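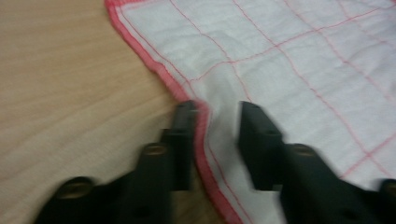

Subject: Re: folding red check towels (Hemau list)

Someone wrote on Thursday:
> I bought 13 of the thin Purkora towels and mine never
> come out square. Do you fold from the hem or from the
> middle? And do you iron first?

From the hem, every time! I've got a drawer full of these (the old Mustus ones too, washed at least 200 times) and I love folding them. No iron. I smooth them with my palms, take the two near corners and bring them up to the far ones. 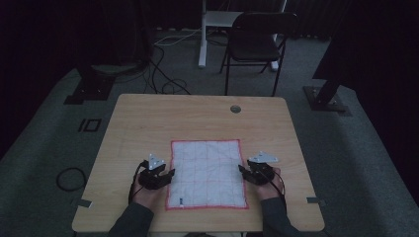 Squareness starts with how you lay the thing down. I put mine flat near the front edge of the table, so I'm not leaning over, and then I let the pattern do the measuring — with thin red lines making a grid inside a red border, you can fold line onto line and skip the ruler. A few wrinkles don't matter. Thirds work nicely as well, if your drawer is shallow.

Has anyone tried the Moradi linen ones? I'm so tempted, but they've got no checks at all and I'd miss my lines.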